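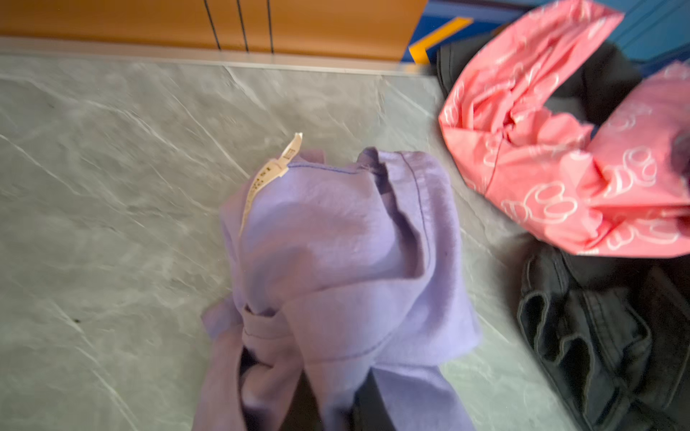 June, robotics club, laundry sorting project, afternoon session

Changed the grasp rule again before anyone ran anything. The old rule picked the highest point of whatever garment was nearest and closed on it, and it did fine on towels. Clothes are harder. The lavender top bunched up on the marble counter has several lumps that could all pass for the highest point, and the label sticking up near what may be the neckline or a seam is the worst possible thing to grab, being thin and loose. There is also black cloth showing through the gaps in its folds, so a deep pinch in the wrong spot could take hold of two garments at once. New rule: ignore anything narrower than the finger pads, then pick the widest fold, then go in shallow. Victor wrote it up on the board so the morning group will see it.

Settings for today

Close force at 20 on our scale. Left the wrist speed where it was. Pads are the gray ones from the last order, wiped with a damp cloth before the first run. Calibration check passed on the second try. The first try failed because the target card was curled at one corner, so I taped it down flat. If you are calibrating, please use the card in the folder and put it back in the folder.

Run log

Planned 50 attempts, did all of them. One attempt means one reach, one close, one lift to the height of the tape mark, and a hold for a slow count of two. Anything that drops before the end of the hold is a miss. Anything that brings a second garment along is a double, and I score doubles separately because they matter more to us than misses. A miss just gets tried again. A double goes into the wrong basket and throws off the sort.

Result: 9 misses, 2 doubles, the rest clean.

Both doubles were dark cloth coming up with something lighter lying over it. The depth map looked fine in the saved files both times. The fingers went in deeper than the rule says they should, and I think that is the old offset still sitting in the config from when we used the longer pads. Esther is going to check. If she finds it, take it out of both config files, the main one and the one Atow starts from.

Most of the misses were on slick fabric near a seam. The fingers close, the cloth bunches, and then it slides out along the stitching as the arm goes up. I tried three of these again by hand with the jog controls, coming in across the seam and then along it. Across held every time. Three is not enough to say much, but I would like the planner to prefer across when it can find a seam. It usually can't find one on black denim. Trousers in a pile look like one dark shape to it.

Segmentation

The pink print with the white outlines is still being split into pieces. The model sees the white loops as edges and decides there are several small items there. Solid colors come out much better. Victor wants to add more patterned clothes to the training set and label them over the next two sessions. I would rather first try blurring the input a little before the edge step, because that is ten minutes of work and labeling is a lot more. We agreed to do mine first and his if it doesn't help. Victor has the label tool set up on the back laptop already. Password is on the usual card.

Also had a talk about whether the veins in the counter are a problem. Esther thought the lighter streaks might be getting picked up as cloth. I went through the masks from the last session and found one false hit on bare counter, very small, gone after the size filter. I am leaving this alone. If it shows up again write down which attempt.

For the Villville meet

The rules sheet came. Main points that affect us:

Garments are supplied by the hosts and we don't see them ahead of time. So no tuning to our own pile, and we should swap ours out more often. Bring clothes from home if you can spare them, clean, nothing with loose beads or pins.

The start state is a mixed heap. We have been spreading ours out too much. From now on the person resetting should drop the clothes from waist height and leave them how they land.

Sort is by color group only, with darks, lights and brights. Lavender is listed under lights in their table and pink under brights. Our table had both under lights. I changed ours to match.

Rodemville is entering again and from what I heard they are using suction. I don't see how that would hold a knit, but they did well last year with the boxes. The Yokoyama team has the slot right before ours, so we will have very little setup time. Esther will write a setup checklist and we should practice it with a clock at least once.

To do

Find and remove the old pad offset (Esther)
Blur test on patterned fabric, same saved pictures as last time so we can compare (me)
Add a check after lift that looks for a second color hanging below the fingers. If there is one, put it all back down and try again (Victor, with help)
Order one more set of pads. The left one is starting to peel at the tip.
Waist-height drop for every reset
Ask about the power strip at the meet, we need our own if they only give us one outlet

Note on the doubles check: Victor's first idea was to weigh the garment using the motor current. We tried it at the end with the arm holding still, and the reading moved around too much to tell one shirt from two. Readings are in the shared sheet, second tab. The color check seems like the better bet for mixed piles, but it won't catch black on black. No plan for that yet.

Shut down at 5:40. Arm parked, brake on, logs copied to the drive under June.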